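Looking after a cell that eats rubbish

August 16, 2025

My job title says "systems engineer", which my mother takes to mean something with trains. What I do most mornings is lean over an aluminium rail with a hex key in my mouth and ask two robot arms what they think they're playing at.

The cell is called Garkel. It came with that name and I've stopped asking. It has two arms, a gripper apiece, a bin, and a steady supply of other people's empties, which it is supposed to pick up and put in the bin. A toddler can do this. A toddler, however, doesn't need its wrist camera refocused.

I took Garkel over in January from Elba Cabral, who moved upstairs to Umalden and left me a handover document of 62 pages. Two of them are useful. The rest concern a gearbox we no longer have.

The useful pages are about cables. Each arm has a purple one running from the gripper back down to the base, and if you want a quiet life you route it exactly as Elba did. Too tight and the wrist gives a small tug at full stretch and reports a fault. Too slack and it wanders in front of the camera and the arm becomes interested in it. I had the left one too slack for a fortnight. The log for that period has 1602 entries under "unexpected object", and I'm fairly sure every one of them was purple.

So now I do the cables first. I move each arm by hand through the worst poses I can think of, watch the loop at the top, and only then put the clips back. After that come the mounting bolts, which get checked with a torque wrench and then again by giving the arm a shove, as I don't entirely trust the wrench.

Fingers are next. The yellow ones have little pockets moulded into them, so they give a bit, and they hold a thin bottle without crushing it. They also collect syrup. Quaye, who sell us the spares, recommend a mild detergent and a soft brush. I use washing-up liquid and a toothbrush that I've labelled very clearly.

Then it's calibration, which means the fixed view and the wrist view have to agree on where a bottle is. If they differ by much, the gripper closes with great confidence on a bit of air. I do this with real rubbish instead of the printed target, because the target is flat and polite and has never once rolled away.
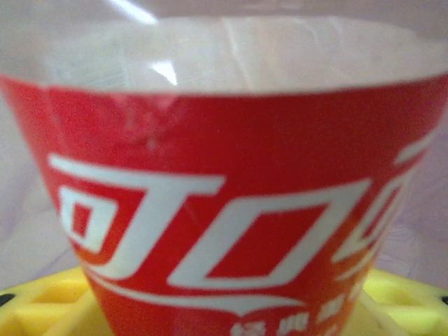
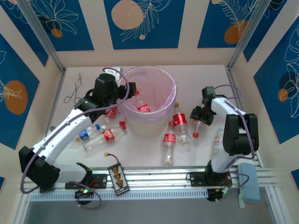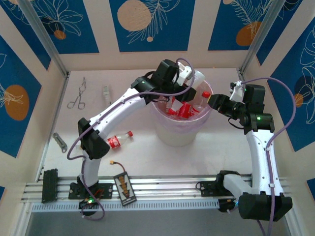
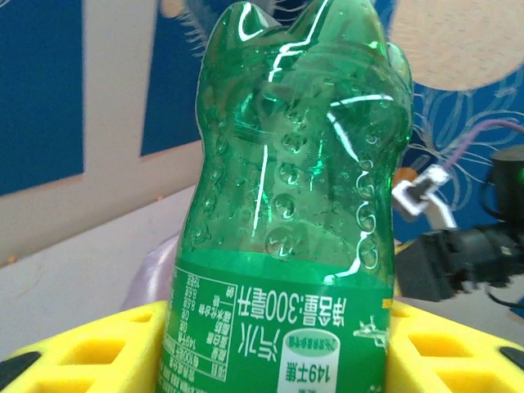 Garkel at work: close views of a red paper cup and an upside-down green bottle first and last, the whole table in the two between.

Clear bottles are the swine of the bunch. A red label is a gift, and so is green plastic, but a see-through shoulder on a white table might as well be a rumour. I've fiddled with the exposure more than I'd like to admit. Turning it down helped the bottles and made the bin liner vanish, so I turned it halfway back up and wrote "compromise" in the log, with the date, like a treaty.

The liner deserves a paragraph of its own. It must be folded over the rim, properly, all the way round. If it isn't, a finger catches it on the way out and you get to watch an expensive machine put a bag on. Jirness, our software supplier, have a setting for this called "soft exit", which lifts the gripper straight up before it goes anywhere else. It was switched off by default. I found it on page 40-something of their manual, during lunch, and said a word.

The last job is housekeeping. Tools come off the table before a proper run, and I am as guilty as anyone of leaving things lying about in there. The arms don't mind. The software does, and will spend ages deciding whether a pair of forceps is a drink.

The counter stood at 3929 picks when I shut it down last night. The right elbow has started to make a noise at the top of its travel — a sort of dry tick, like a biro — so tomorrow the cover comes off. Elba says it has always done that. Elba also says it's in the handover document, and I've been through the gearbox chapter twice now looking for it.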